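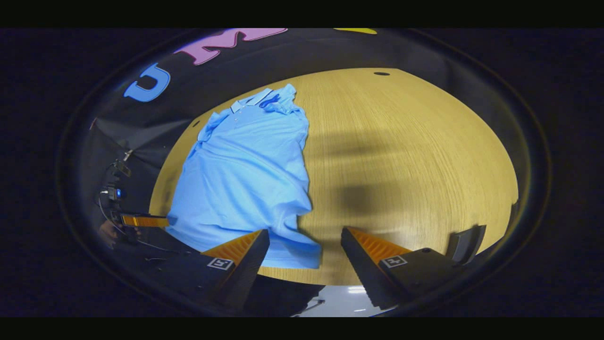
Collecting with the hand gripper — questions we keep getting

Last touched in April. If yours isn't in here, message Rogelio Lumbao and he'll add it when he gets a minute.

What are we collecting?
Short recordings of clothes being flattened and folded on a table. Shirts mostly, then towels, then whatever Benby sends over. One recording = one go, from messy to finished.

How many so far?
1247 kept on the Drumuvier set. 464 of those are shirts with a collar. We want more collars.

Why so many collars?
They're where the model falls over. A plain tee it handles okay. Collar plus placket plus buttons, it grabs the wrong layer and drags the whole front with it.

How messy should the shirt be at the start?
Messy but readable. Spread out rough, creases, a sleeve bunched up along the side, fine. Rolled in a tight ball, not fine, that's a seperate task and has its own folder. Don't arrange the creases. Pick it up, drop it, give it one tug if it lands in a lump.

Does it matter which way the shirt faces?
Yes for now. Collar at the far side, hem toward you. Face up. We'll do the other directions later and there'll be a note in the sheet when that starts.

Do I smooth it first or fold straight away?
Smooth first. Hem, then the sleeves, then the collar last. If you go for the collar too early you just undo it again.

How wide do I open the fingers?
All the way, before you move in. Then close on the cloth. Half-open starts confuse the width reading and we end up binning them.

Can I use my other hand on the shirt?
No. Gripper only once you've hit record. A bare hand touching the cloth = bin it. Fixing things between takes is fine.

What about the square markers on the fingers?
Keep them clean and keep them in view. Lint gets on them. Wipe every ten takes or so. If one starts peeling, stop and tell somebody, don't press it back down yourself — a marker that's shifted a hair ruins everything after it.

And the orange pads?
Check the ribs at the start of the shift. Worn ribs slip on polo fabric. Spares in the Kuusk box, top shelf.

The view is really bent. Is my lens broken?
No, it's a fisheye, round tables come out oval and anything with writing on it looks stretched. Normal. Blurry isn't normal.

How long should a take be?
However long it takes at a steady speed. Most shirts come in under a minute. Don't rush the end, hold still for two seconds when you're done so the cut is easy to find.

I messed up halfway. Start over?
Depends. Missed a grab and went back for it — keep it, those are useful, the model needs to see a recovery. Dropped the gripper, sneezed, someone talked to you and you looked away — bin.

Shadows on the table, do I care?
Not much. Soft ones are good, we want some variety. Just don't change the lights in the middle of a take.

Do I need to clear up behind the table?
No. Different backgrounds help. Only thing is faces, keep people out of the view please.

What do I write in the label?
Garment, colour, start state, your initials. Like: polo, light blue, crumpled, RL. Lower case. No jokes in the label field, it breaks the search and we had to fix 98 of them by hand.

Where do the files go?
Dovance uploader, big button, wait for the tick. If there's no tick it didnt go. Don't unplug before the tick.

What gets thrown out at review?
407 takes so far. Marker out of view is the big one, then hands on the cloth, then no hold at the end. You'll get a list of yours with the reason beside each one. It isn't a telling-off.

Can I see what the model does with my takes?
Yep, ask. Training runs overnight and the test arm is usually free after 3 pm. Bring a shirt you don't mind getting stretched.

My wrist hurts.
Stop. Swap with someone. Twenty minutes on, ten off is the rule, even when you're on a roll.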